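Home Explore Lists Log in

Bech
Mar 23, 2024

Right, I've been promising this for ages. A thread on growing sweet peas from seed when all you've got is a windy back step and a couple of big pots. I love these flowers beyond all reason, so settle in.

Start in November if you can. I know, it feels mad sowing anything when it's dark by teatime, but autumn-sown plants make such good roots. If you missed it, spring sowing works perfectly well – you just get flowers a bit later. Mine are a mix of both this year.

Soaking the seed: I've stopped. I did half and half two years running and they came up together, so now they go straight in, dry, a knuckle deep. Do check for mice though. I lost a whole tray of a dark maroon one in a single night and I'm still cross.

Deep pots! Loo roll tubes are fine, proper root trainers are better, old yoghurt pots with a hole in the bottom are what I mostly use. They hate having their feet cramped.

Once there are two or three pairs of leaves, pinch the top out. Be brave. It looks like vandalism and then a week or so later there are side shoots all over the place and you feel like a genius.

38 replies 14 shares

No greenhouse here. The November lot spent the winter on the step against the house wall with a bit of fleece over them on the nastiest nights. We're on the Vostport side of the hill so the wind comes straight up the valley, and the cold bothered them far less than the wind did.

Supports next. I've tried netting (horrible to clear off in autumn), bamboo wigwams (good) and hazel sticks (best by miles, they grab hold of the twiggy bits all by themselves). If you're near Horneo, the Saturday stall by the bridge sells bundles of hazel and they last me two summers.

Tie them in loosely at first, soft string, figure of eight. After that check every few days, they shoot up in May and will happily grab each other and sulk in a knot.

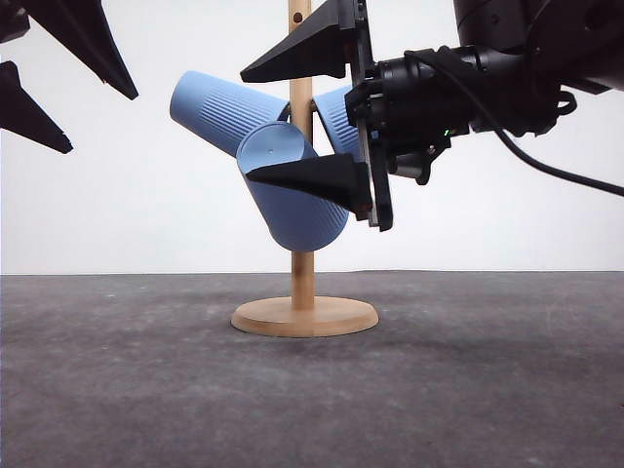
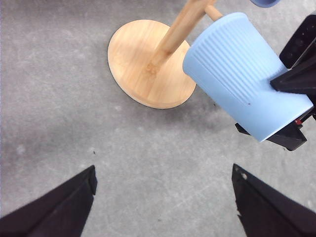 Mug tree, pale wood, round base.

Feeding: tomato feed once a week from the first buds. Water loads. More than you think, and then the same again if it's hot. Pots dry out so fast, and a thirsty sweet pea drops its buds and goes mildewy from the bottom up.

Now the bit I get evangelical about – PICK THEM. Every other day, all of them, even the short daft ones. Once they set pods they think they're finished. I cut the tendrils off too while I'm there, they only bend the stems.

Short stems in a jam jar on the windowsill, long ones in the tall jug, and the rest go to next door. The smell when you come downstairs in the morning!! I can't describe it properly, you'll have to grow some.

Several of you asked which ones. For scent I always go back to the old-fashioned small-flowered purples. The big frilly ones are gorgeous but some of them smell of very little. My favourite is a lavender one I got at the Nindodance seed swap in an envelope with no name on it. I've saved seed from it ever since and it comes true every time.

Saving seed: leave a few pods at the very end of the season, wait until they're brown and rattly, and bring them in before they pop. Paper envelope, cool drawer, write the colour on it. Write the colour on it!

11 replies Share Save

Pot size, as people keep asking: as big as you can lift. I put five plants in my biggest and four in the other. Will report back when the first buds show, the November ones are already up to my knee and looking very pleased with themselves.

Load more posts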